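Bunness Freight Desk: User Guide
Section 5. Booking space and releasing a container

You have reached the part of the guide that people print out. Please print it again after each update, as the copy taped beside the kettle is probably two versions behind.

Before you start

You will need a Bunness login with booking rights, the commercial invoice, and a cargo weight that somebody has obtained from a scale. Weights obtained from memory are accepted by the software and rejected by the port.

5.1 Create the booking

1. From the main menu, choose Sea, then New Booking. New Enquiry looks much the same and does nothing except send an email to Valter Wallin, who has enough of them.
2. Enter the load port and the discharge port using their five-letter codes. Typing the city name brings up a list. Read the list to the end before choosing, particularly if your city shares its name with one on another continent.
3. Pick the container size. If you leave this blank, Bunness assumes a forty-foot box. One office shipped 13 cartons of door handles that way and the customer still brings it up.
4. Enter the cargo-ready date. Enter the real one.
5. Press Check Space. Sailings appear in order of departure, with the carrier's cut-off shown in the right-hand column in port time.
6. Select a sailing and press Hold. The hold lasts until the timer in the corner runs out, and the timer does not stop for lunch.

Note: A sailing marked in grey is full. Pressing Hold on it repeatedly will not make it less full, although the log shows that one user at Rønning tried 224 times.

5.2 Enter the cargo

1. Open the Cargo tab and add a line for each commodity.
2. Describe the goods in words a customs officer would recognise. "Parts" is not a description. Neither is "plastic parts", "parts (plastic)" or "as per last time".
3. Add the tariff code. If you are unsure, save the line as a draft and ask your broker.
4. Enter gross weight in kilograms. The field will not take pounds, and it will not tell you that you have given it pounds either.
5. Press Validate. Lines with a problem turn orange.

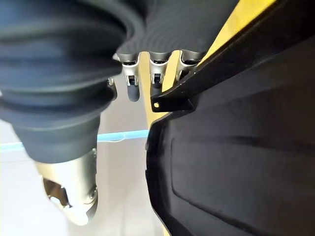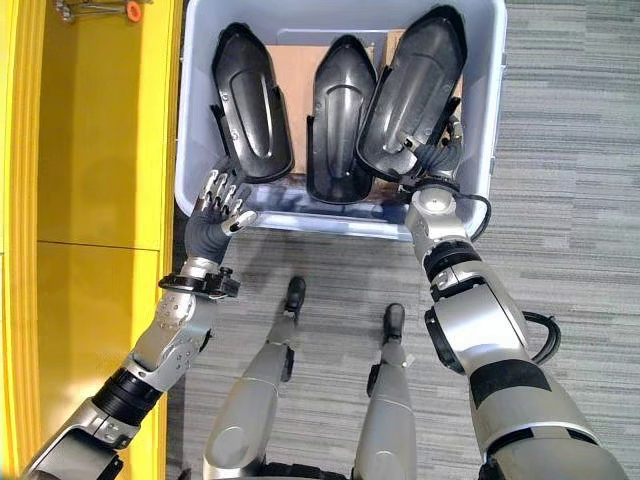 5.3 Submit the verified weight

The carrier needs a verified gross mass before it will load your container. This is separate from the cargo weight in 5.2, and yes, you have to type it in again.

1. Open the Weight tab and choose your method. Method 1 means the packed container was weighed. Method 2 means you weighed the contents and packing and added the tare.
2. For Method 2, copy the tare from the container door. Do not use the tare from the previous job, even if the box was the same colour.
3. Type the full name of the person signing. Initials are refused. So is "Warehouse".
4. Press Send and wait for the green tick.

Caution: If the verified weight differs from the cargo weight by more than 460 kg, Bunness locks the booking and notifies your supervisor. The lock can only be lifted by an administrator. At the Trestex office this is Maj-Britt Aasen, and she will want to see the scale ticket.

5.4 Release the empty

1. Once the booking shows Confirmed, press Request Release.
2. Choose a depot. The nearest one is listed first and is usually the one with the queue.
3. Forward the release number to your haulier. The driver needs the number itself. A photograph of your screen taken at an angle has been tried.
4. Note the last free day. Detention charges start the morning after and are counted in calendar days, holidays included.

5.5 If something goes wrong

Booking stuck on Pending: wait roughly an hour, then refresh. If it's still Pending, ring the carrier.

Release number refused at the gate: check that the letter O has not been entered as a zero. Then check the other way around.

Sailing rolled to a later vessel: open the booking, press Accept or Decline, and tell the customer before they find out from the tracking page. Kirsty Pilkington keeps a polite template for this in the shared folder, along with a less polite one that is not to be sent.

Section 6 covers arrival notices and customs status.

Last revised April 29, 2018

3 comments | 5 shares

We use cookies to remember your language and port settings. Accept | Manage

Contact the Freight Desk | © Bunness | Back to top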